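**Handling cell: gripper release fault**

The knitwear cell at Illberg was stopped on Wednesday after the gripper failed to open on command. The controller logged the jaws as open while fabric was still held, and the arm's next move was blocked only by the load limit. There were no injuries. The fault has come up once in 1,092 cycles on the present finger set.
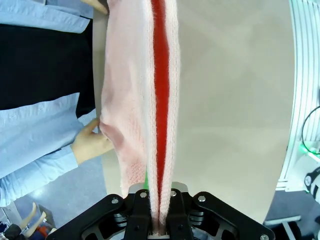
*Pink knit with red stripe, folded and clamped between the two fingers.*

Garba Eze has traced the false reading to the jaw position sensor, which reports "open" too early when a thick fold is gripped. Thin single layers do not trigger it. The sensor threshold has been reset and a 30-second hold test added at start-up.

Until the cell has completed 1,000 clean cycles, speed stays at the reduced setting. Anyone handling a garment near the jaws must keep fingers clear of the fold and wait for the release tone before pulling. Report any late release to Omora support, quoting fault 187.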